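I bought the Ulley table cover back in January, when my husband finally admitted that our old dining table was never going to be pretty again, and I have been meaning to write this up ever since. It's a thick felt, dark green, and it comes folded in a long box that smells a little of wool sweaters. Ours is the large size, and I'll admit I measured twice and still worried the whole time it was in the mail.

We play cards. My neighbor Leobardo Huerta brought over a deck and a pot of beans the first night, and we were still dealing at 2 in the morning, so you can guess how I feel about the surface. Cards slide just enough and then stop, and dice land with a nice soft thump instead of that awful clatter (my sister can sleep through it now, bless her!).
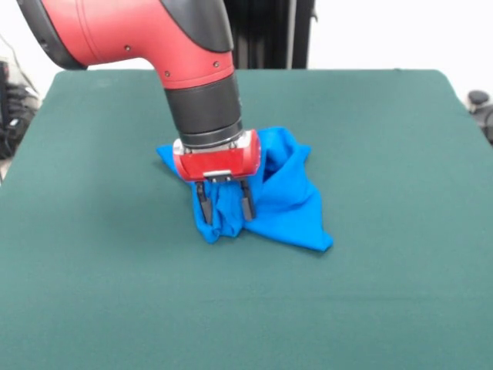 Cleaning is where I'd knock off a little. Crumbs brush away fine, but pet hair hangs on for dear life, and I go over ours with a dry cloth and then a lint roller after every game. Red wine I blotted right away -- it mostly came out. The booklet says to let it air dry up to 48 hours, and I would believe them, as mine still felt damp the next evening.

I had the Plilen one before this, which was thinner and slid around whenever somebody leaned in to grab the chips. The Ulley stays put. It costs more, and I grumbled, but I'd buy it again, and I have already told my cousin in Salinas to get the same green.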